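Pulling a short espresso into a glass

Settings in this guide are for the Grullo tabletop machine with the standard Bekolier basket. Other models need their own dose.

Before you start
Fill the tank, switch on and wait 6 minutes. Wipe the drip tray and grate dry - a wet grate lets the glass slide. Use a straight-sided glass that fits under the spout with a finger's width to spare. Ribbed glass is easier to hold than smooth.

Steps
1. Grind the dose, level it and tamp once.
2. Lock the basket in place. Stop when it is snug.
3. Set the glass on the grate, centered under the outlet.
4. Start the shot and stop it by volume. A short one covers only the bottom of the glass.
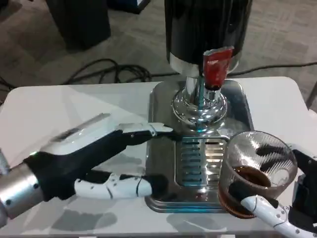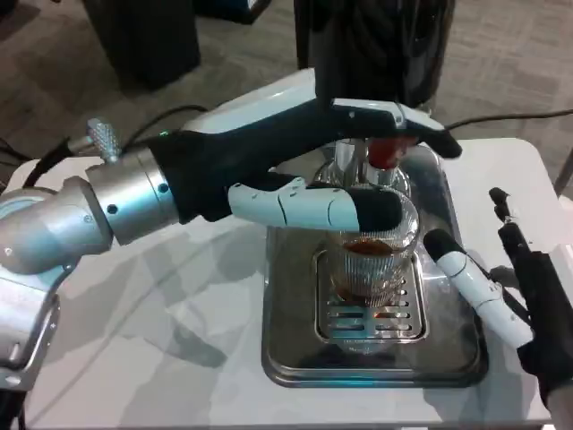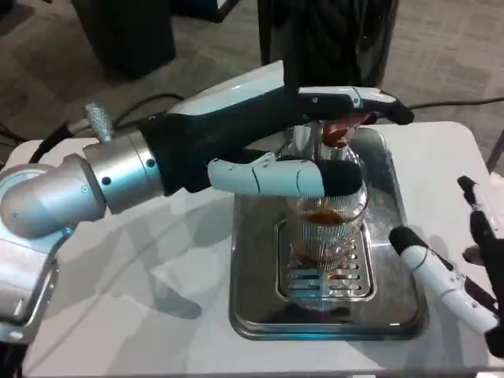 5. Wait 2 seconds after the flow stops for the last drops, then lift the glass straight up. Hold it near the rim, above the level of the coffee.
6. Run a short flush with the basket out and empty the tray.

Problems
Coffee runs fast and pale: grind finer, one notch at a time.
Coffee lands on the side of the glass: recenter it on the grate. Check that the machine is level.
Tray overflows: empty it after every sixth shot. Dry the rim before you put it back.

Descaling is covered on a separate page. Corrections to Sveva Benedetti.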